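Cleaning the Cowl Drains and Changing the Cabin Filter on a Gildale Viltis

By Genalyn Tiongson
Updated 8 August 2020

If the passenger carpet in your Viltis is damp after rain, or the vents smell like an old basement, start with the cowl. Leaves collect under the plastic panel at the base of the windshield, the drains plug up, and water rises until it finds the fresh air intake. From there it runs through the cabin filter and down into the footwell.

These steps are for the wagon and the hatchback. The sedan has a one-piece cowl cover and comes apart differently.

What you need

10 mm socket and a long extension
11 mm socket for the wiper arm nuts
Trim tool or a flat screwdriver wrapped in tape
Shop vacuum with a narrow nozzle
Length of weed trimmer line, 50 inches or so
Cabin filter, Mansour 605 or the dealer part
Garden hose
Masking tape

Allow a full afternoon the first time. Park on level ground, with the car out of the sun if you can manage it. The clips along the cowl are easier to release when the plastic is warm, but a panel that has been baking all day will bend and stay bent.

Step 1. Mark and remove the wipers

Run the wipers once and let them park on their own. Put a piece of masking tape on the glass next to each blade so you can set them back in the same place. Open the hood, pry off the two plastic caps and take off the 11 mm nuts. The arms will be stuck. Lift each one partway and rock it side to side near the pivot until it lets go. Don't pry against the windshield.

Step 2. Remove the cowl cover

There are push clips along the front edge and a rubber seal that pulls straight up. Lift the center pin of each clip first, then the body. Old clips break, so pick up a few spares when you order the filter. Slide the cover toward the front of the car, tip it up and disconnect the washer hose underneath.
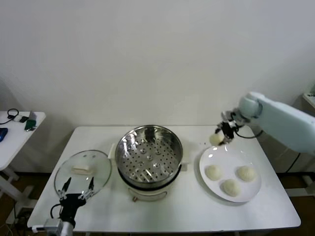

The intake screen is on the passenger side, at the bottom of the well. On the early cars it is a flat metal plate with rows of small round holes, and it drops into a recess with a lip all the way around. The floor of the steamer basket on that white table is punched in much the same way. Small holes in a flat plate let water and air through but hold back leaves, seeds and pine needles, and a layer of wet leaves on top will seal it almost completely. Later cars have a plastic grille with slots. Both types lift out once you remove two 10 mm bolts.

Step 3. Clear out the debris

Pick up the big pieces by hand. Vacuum the rest while it is dry. If it has turned to mud, scoop out what you can with a plastic spoon and let the remainder dry before you use the vacuum. Don't reach for the hose yet. Flushing a full cowl just pushes everything into the drains.

Wash the intake screen separately in a bucket with dish soap. A toothbrush gets the holes clean. Look at it against the light before you put it back, and poke out anything that is still stuck.
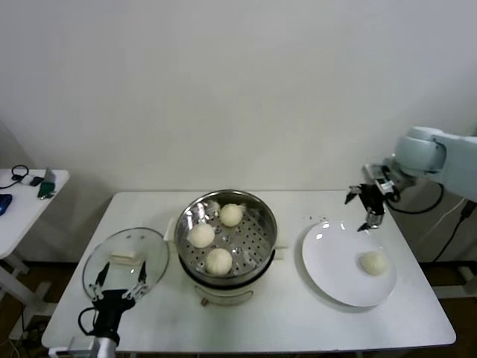 Three buns in the steamer basket, with the glass lid to the left and a plate to the right.

Step 4. Open the drains

The Viltis has one drain at each corner of the cowl. Each ends in a flat rubber nozzle behind the inner fender. The nozzle is meant to stay closed until water pushes it open, and this is where most of the dirt sits.

Feed the trimmer line down from the top, turning it as you go. Stop when you feel the soft resistance of the rubber. Squeeze the nozzle from below with two fingers and whatever is in there should drop out. On the driver side you can reach it through the wheel well if you turn the wheel to full left lock. On the passenger side you need to pull back the front part of the fender liner, held by three clips and a 10 mm bolt.

Do not use compressed air. It can blow the nozzle off the tube, and then the fender liner has to come all the way out to get it back on.
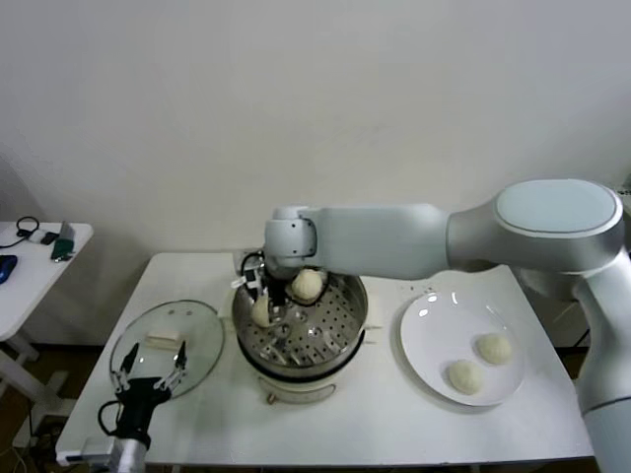 Step 5. Test with water

Turn the hose on low and let it run into the cowl well away from the intake opening. Water should come out behind both front wheels within a few seconds. A slow drip on one side means that drain still has something in it. Go back to the trimmer line and try again. Keep the flow low - the intake is right there and the blower motor is below it.

Once both sides run freely, wipe the well dry. I use a Stiltex cloth, but any old towel will do. Check the foam seal around the intake opening while you are there. If it crumbles when you touch it, replace it now.

Step 6. Change the cabin filter

Go inside the car and empty the glove box. Squeeze the sides in, let it swing down past its stops and unhook the damper string on the right. The filter door is straight ahead. Press the two tabs and pull.

Slide the old filter out level so the leaves don't fall off it into the housing. If it is soaked, leave the housing open overnight before fitting the new one. The arrow on the Mansour filter shows airflow and must point down. The dealer filter has the same arrow, printed smaller.
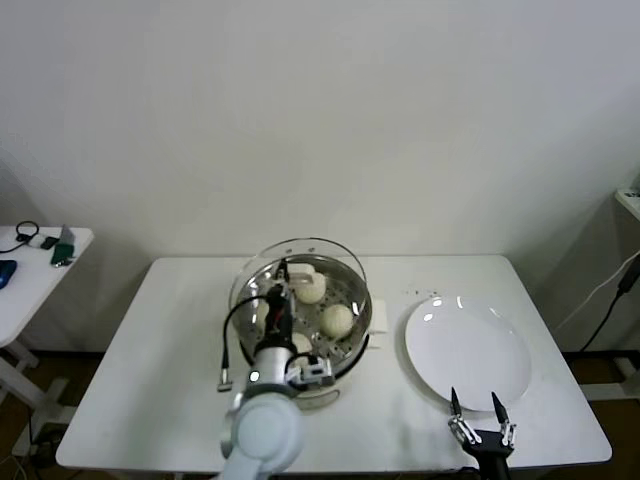 With the filter in, close the door until both tabs click. Run the fan on high for a minute with the glove box still down and listen for ticking. A tick usually means a leaf has made it past the filter and is sitting in the blower wheel. The blower comes out from below with three screws, and it is easier to do that now than after the glove box is back up.

Step 7. Put everything back

Refit the screen, washer hose, cowl cover and rubber seal, in that order. Test the washers before you push the last clips in. Set the wiper arms against your tape marks, snug the nuts, then wet the glass and run the wipers through a few sweeps. If a blade hits the pillar, move that arm one spline and try again. Put the caps back on last.

The carpet will take longer than the rest of the job. The padding under it holds a lot of water, so pull up the door sill trim, prop the carpet with a block of wood and leave a fan on it for a couple of days with the windows cracked.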